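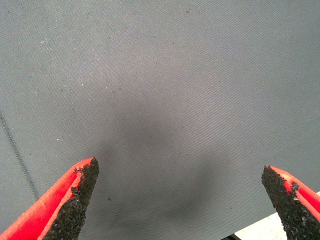
Fullgate Repair Club, Small Gears Bench

Laying out and checking small gears on a cloth

Before you take any gears off a shaft, put down a gray cloth big enough to hold every part with space between them. Small steel parts show up well against it and don't slide the way they do on a bare bench.

Shake the cloth outside first. Lint sticks to oily teeth, and a fleck in the bore can keep a gear from seating. Creases are fine as long as no part sits on one.

Start with the small spur gear. Hold it by its edges with the face toward you and look at the teeth all the way around. Fine scratches on the face don't matter. Chipped or rounded teeth do.

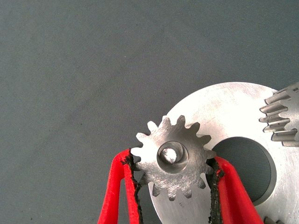
Small steel spur gear, held upright in front of the large metal disc.

Next look into the hub. Wipe the bore with a dry rag and feel for burrs with a toothpick. If you find one, take it off with 365 grit paper from the Plova drawer, two or three light turns only.

Put each part back in the same spot after you check it. Keep the middle of the cloth for the part you are working on.
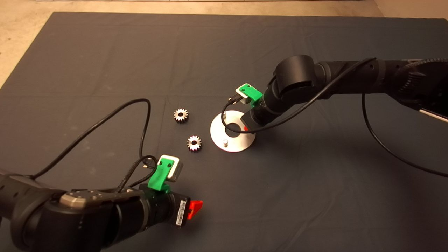 The dark gray mat spread on the concrete floor.

Lensa Tsegaye keeps the spare gears in bin 517. Write the bin number on your job card if you take one, and leave the old gear in the tray marked Tamihana.

When the parts are back in their box, go over the cloth once more.

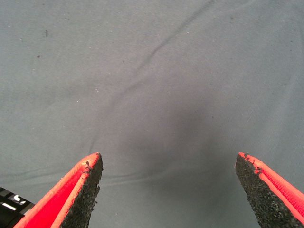
Pick off any specks with tape, then fold it with the work side in. Cloths with oil on them go in the metal can by the door and get washed in October.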